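Ticket 203 – Dishwasher at Troncoso stops mid-cycle with drain error

**Opened by:** Tayla Tapsell
**Assigned to:** Josefina Quiroga
**Unit:** Avalell undercounter dishwasher, break room, second floor
**Priority:** Normal
**Status:** Closed

**Reported problem**

The dishwasher in the break room stops partway through the normal cycle and shows E4. There is water standing in the bottom when the door is opened. It happened twice last week and every time this week. Turning it off at the wall and back on clears the code, but it comes back on the next load. The quick cycle sometimes finishes. We are washing by hand for now.

– Tayla

**Log**

**9:10 am (JQ)**
Called Tayla. The machine went in with the rest of the kitchen and has had no service since. She has not seen water on the floor. Nothing under the sink was changed that she knows of, except that the garbage disposal was swapped in July by Clindero. Asked her to leave the water in the tub so I could see how much stays behind.

**1:30 pm (JQ)**
On site. Standing water just over the filter cover. Bailed it out, pulled the filter. Some rice and a piece of label, not enough to stop the flow. Rinsed the filter and put it back. Ran drain only: the pump starts, hums, and the water level barely moves. E4 after 84 seconds.

The manual lists E4 as "tub not empty within set time." That covers a blocked filter, blocked hose, bad pump, or a level switch that sticks. It doesn't tell you which.

**1:55 pm (JQ)**
First thought was the knockout plug in the new disposal, given the timing. If the installer leaves it in, the dishwasher has nowhere to drain. Took the hose off the disposal inlet and checked with a screwdriver. The plug is out. Clindero did that part right. Some grease at the inlet, wiped clean.

With the hose end in a bucket, ran drain only again. Better, but still a weak stream. So there is a restriction between the pump and the end of the hose, or the pump itself is weak. Had to stop there, the break room was needed for a lunch that ran late.
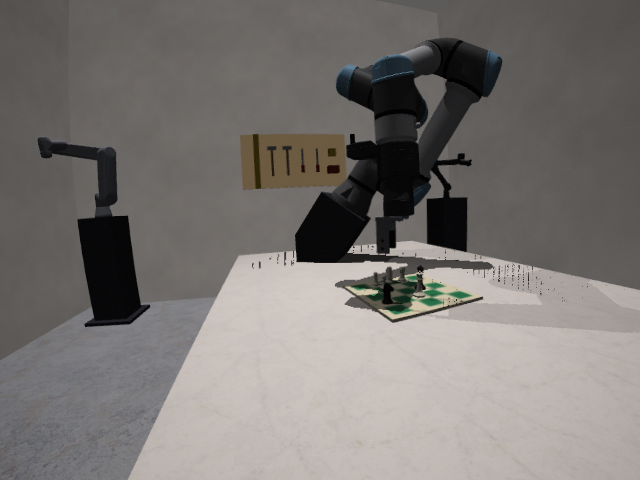

**Next visit, 8:20 am (JQ)**
Shut off power at the breaker and water at the valve. Pulled the machine out far enough to reach the back. The drain hose had been pushed behind the rear foot and was pinched nearly flat. My guess is that the machine was slid out to make room for the disposal work and pushed back without anyone guiding the hose. I can't prove it and it makes no difference to the repair.

The hose has a permanent crease. I could round it out by hand but it folds again as soon as it is let go. Needs replacing. Also took off the pump cover while I was in there. Found a sliver of glass next to the impeller. Removed it. The impeller turns freely and no blades are chipped.

**9:05 am (JQ)**
Ordered a Skomlow drain hose, 6 ft, with clamps. The original Avalell part is on back order and the ends are the same size. Left the machine pulled out, with the power off and a note on the door.

**Comment (Tayla Tapsell)**
Somebody moved your note and put cups in it. I took them out and taped the note over the handle. Do you know when the hose gets here? People are asking.

**Comment (JQ)**
Should be two days. Please keep the breaker off until I'm there – the pump cover is back on but the hose is disconnected, and any water left in the sump would end up on the floor.

**Third visit, 10:15 am (JQ)**
Hose arrived. Fitted it with new clamps at both ends. Ran it up to the underside of the counter in a high loop and fixed it with a bracket. The old one had no loop, just a straight run along the cabinet floor, which lets sink water run back into the tub. That may account for the smell Tayla mentioned on the phone.

Slid the machine back in slowly with one hand on the hose through the cabinet opening. Leveled the front feet. Screwed the top brackets back into the counter.

Tests:

- Drain only, with water poured in by hand: tub empty, no code
- Quick cycle, empty: finished, no code
- Normal cycle, full load: finished, no code
- Paper towel under both clamps and the inlet valve: dry

**12:50 pm (JQ)**
Asked Tayla to run it as usual for a week before I close this. Told her to clean the filter every Friday if possible, more often if people don't scrape their plates. It twists out counterclockwise. Left the manual in the drawer to the left of the sink.

**Comment (Tayla Tapsell)**
A week of normal loads and no E4. The smell is gone too. One load came out with spots on the glasses but I think the rinse aid was empty. I filled it. Fine to close from our side.

**Resolution (JQ)**
Drain hose pinched under rear foot. Hose replaced and rerouted with high loop. Glass removed from pump. Filter cleaned. Old hose thrown out.

Follow-up: the dishwasher on the first floor has the same straight run to the sink. Opened a separate ticket for it, low priority.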